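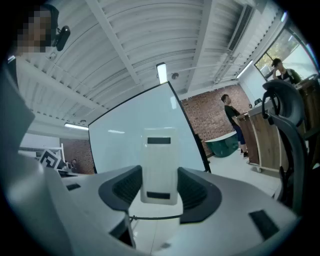

Une annonce de gîte se rédige avant la première réservation, de préférence à jeun. Commencez par la liste des équipements, même ceux que vous trouvez banals. Un grand tableau blanc à cadre noir, sans un mot dessus, mérite sa ligne : les familles y jouent au pendu les jours de pluie.

Accueil Gîtes Propriétaires Tarifs Contact

Donnez ensuite les distances par la route. Le lac à 18 km à vol de corbeau n'intéresse que le corbeau.

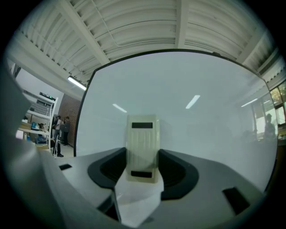 Dernière modification : 10/23/18

Sur Flosard, le titre est limité à 59 caractères. « Havre de paix » en mange treize.

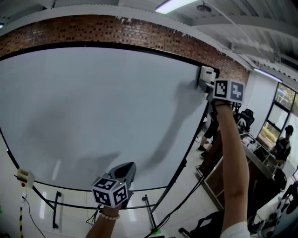
Gardez donc la place pour le nombre de couchages et la commune, puis relisez le tout sur un téléphone.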